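6 April 2021

Okay, so we lost, but I'm writing it down anyway because I want to remember the good parts before my brain turns it all into one long sad fourth quarter. We played Pappas at their place and they beat us by 9. They're the best team in the league and they shoot like it. I had two fouls before I'd even touched the ball on offense (one of them was a foul, fine, the other one I'll be arguing about until August).

The bus to Javonard took forever. I sat up front with my knee stretched across the aisle and ate half a bagel and listened to the same four songs. My knee was fine, by the way! I taped it the way the trainer showed me and I hardly thought about it until the third quarter, when I went down for a loose ball and somebody landed on me.

First half was the best we've played all year. We were switching everything on defense and talking to each other, really yelling, and they looked rattled. I hit a three from the corner right before the buzzer and our bench went nuts. Up by two at the break. Coach hardly said a word in the locker room, just drew one play on the whiteboard and told us to drink some water.
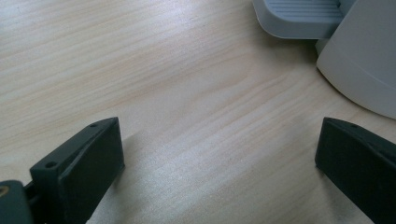 Then they came out in a zone and we just sort of stood there passing it around the outside. I took three bad shots in a row, I know I did, and the last one didn't even hit the rim. By the time we got going again they were up eleven and the gym was so loud I couldn't hear the play calls. They announced 586 people there tonight. We get maybe a third of that at Irncombe on a good night.

One nice thing, I'm still perfect from the line since the break. And I guarded their center for most of the last quarter and she only scored once on me, a hook shot that I don't think anyone stops.

Clarico next, at home. We should beat them if we rebound. My plan is 100 free throws before practice tomorrow and then a LOT of work on passing into the middle of a zone, even if I have to use chairs for defenders. Also need to wash my uniform, it's still in the bag, and find my other gray sock.

My shoulder hurts. Going to bed.

Recent entries
Snow day, no practice
New shoes, old blisters
Clarico away: we won ugly
What I eat before a game
Tryouts at Irncombe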